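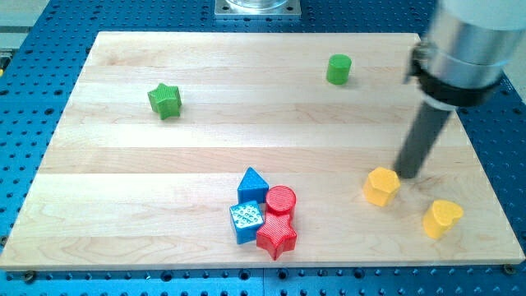
Setting up the Verer push kit: first run

Quick notes from getting the Verer kit going on our arm. Manual is fine but skips bits.

What you get: the rod, a clamp collar, a bag of shape blocks, licence key. Price was 113 quid with the Ametti discount, ask for it, they don't advertise it.

1. Bolt the board down before anything else. Near edge first, then check it doesn't rock.

2. Collar on the arm, rod in, tighten. Ours slipped twice on day one. Use a proper hex key.

3. Touch off. Jog the tip down slowly till it's just clear of the wood, save that as your floor height. Don't go to zero, you'll scratch the board and bend teh rod.

4. Blocks out. Leave a couple on their own, push a few together in a clump. Hexagon and heart are good starters. Cylinders wander.

5. Speed at 24 per cent. Default is 62, far too quick, stuff ends up on the floor.

6. Run the separate routine. Takes about 58 seconds. If it stalls against a clump, back off and come in from the side.

Worth it? Yes for teaching, docs need work. Support (Lise Doucette) answered the same afternoon.

Comments

Stuart Pearce: step 3 saved me, ta. Does the Delić collar fit?

Costel Spahić: It does but you need a shim.

Ermira Hodžić: Mine came without the licence key, had to email twice. Anyone esle?

We use cookies to remember your settings. Accept / Manage

© Vorkthorpe Workshop Notes | Contact | Back to top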